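How Does a Computer Remember Things?

A Learning Page from the Trirkon Children's Computing Library

When you draw a picture on a computer and save it, the picture is still there the next morning. The computer was able to keep it because it has a place for storing things. Most computers have 2 kinds of memory, and each one has its own job.

The first kind is called working memory. Grown-ups often call it RAM. Think of it as the top of your desk. When you do your homework, you put out the books and pencils you need so that you can reach them quickly. A computer does the same with the programs you are using. Working memory is very fast, but it needs electricity. When the computer is switched off, working memory is cleared.

The second kind is called storage. Storage is more like a bookshelf or a closet. It takes a little longer to fetch something from it, but it keeps your files even when the power is off. Your games, photos and school reports are kept in storage.

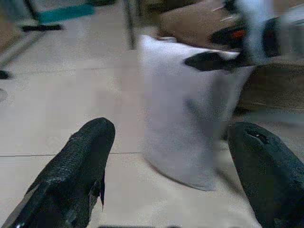

Two black gripper fingers with a white object between them.

What happens when you press "Save"? The computer makes a copy of your work and places it in storage. If you forget to save and the power goes out, your newest changes may be lost. Some programs save for you every few minutes – but not all of them do, so it is wise to check.

Everything in memory is written with only two signs, 0 and 1. Each one is called a bit. Eight bits together make a byte, and one byte can hold a single letter, such as the A in "apple." The number 19 is written in bits as 10011. The number 366 needs more bits: 101101110.

Try it yourself

Ask a grown-up to help you find out how much storage your computer has. Then write the number 3 using only 0 and 1. (The answer is 11.)

Words to know
Bit: a single 0 or 1.
Byte: a group of eight bits.
File: a piece of saved work, such as a story or a song.

Text by Stellan Dahlgren. Teachers may copy this page for use in class.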